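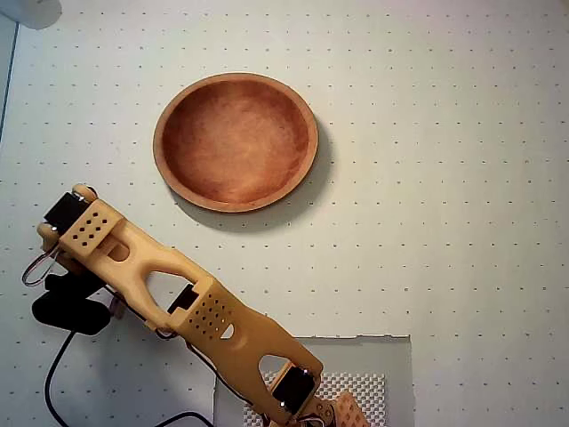
Archie Chisholm
Bench hand, finishing room, Drummond

May 15, 2019

Tea late again. Hamish Geddes had me on the arm from eight until the break, teaching it bowls. I move it through the pick, it tries, I move it again. Over 40 goes before dinner. My shoulder is better than it was in December, when I was still lifting every bowl myself, 400 on a full day. My eyes are worse.

The Pulness order goes out with a new sheet. My name used to be on it as packer and now it says checker. Same money. Hamish says the hours are safe for the year and I believe he means it, but he doesn't set them. Two of the younger ones have asked to move to Fornik.

I miss talking at the bench. You can't chat and watch for a bad grip at the same time. Took the bus home by Susel and fell asleep.
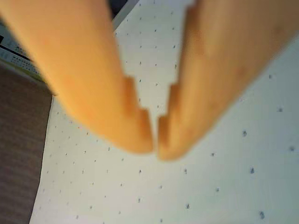
Did they ask us before they changed the job?

Hamish told us at a meeting that lasted 23 minutes, after it was settled. We could put questions in writing, and I put in one about training pay. Still waiting on that. Must ring the dentist tomorrow.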